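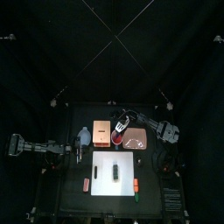

Walk-through by Niloufar Sharifi
Checked with Kohei Sasaki, December 7, 2025
Area: curtained table, Bay 2, Uda building
Form 393 - Enclosure and Tabletop Items

Results: OK / FIX / N/A. Write a comment for anything marked FIX. Comments on OK items are optional but welcome.

ENCLOSURE

1. Fabric walls and ceiling secure, no sagging over the table
OK. Pulled at each corner by hand. The ceiling cloth is held better than it was in January.

2. Fire rating label present on fabric
FIX. Label found on the ceiling piece only. The wall pieces came from Gralta in a separate order and the paperwork is not in the binder. Kohei will write to them for the certificate. Until it arrives, no hot work and no heat lamps inside the black cloth.

3. Overhead cables fixed at both ends
OK. The two that cross under the ceiling are pale and easy to see against the black. Do not hang anything from them.

4. Wall fixtures tight
OK. The small one at the middle of the back edge turned slightly under my fingers. Tightened during the walk-through.

5. Way in and out clear
FIX. Carton of spare cloth on the floor by the opening. Moved to the shelf. Please leave it there.

6. Extinguisher within reach, gauge in the green
OK. Tag is current.

TABLE

7. Table level and steady
OK.

8. Edges and corners free of splinters and sharp spots
OK. Ran a cloth along all sides, no snags.

9. Surface clean, no residue
FIX. Tape glue near the front edge. Use the Bramus wipes and let the surface dry before putting anything back. Scrapers leave marks.

ITEMS ON THE TABLE

10. Bottles
OK. The light blue plastic one is for dry use. Open it and look before you put it out - last time somebody had filled it at the sink.

11. Cups
OK. Red disposable cups are thin and split at the rim after a while. Throw out any with a crack, do not tape them. Long-handled things make them top-heavy, so one at a time.
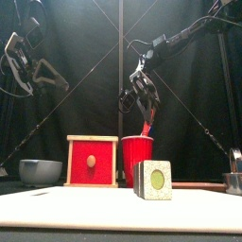
12. Bowls and other ceramics
OK, with a comment. Gray bowl checked for chips under a lamp and by fingertip, none found. Keep it away from the table edge when people are reaching across. Broken ceramic goes in the rigid bin, never in a bag.

13. Wooden pieces
FIX. Knob on the small box with the red front was loose on its screw. Glued and set aside overnight, recheck before use.

14. Foam blocks
OK. Foam crumbles with age. If it leaves bits on the surface, replace the block.

15. Pots and utensils
OK. Pot handle is tight. Turn handles in over the table so sleeves do not catch them. Spatula has no rough edge.

16. Small parts
N/A today. The Furukawa parts tray is still in the cabinet.

FOLLOW-UP

Fabric certificate: Kohei
Glue residue: Niloufar
Knob recheck: whoever opens up next
Items 2, 9 and 13 stay open until initialed. Next full check in January.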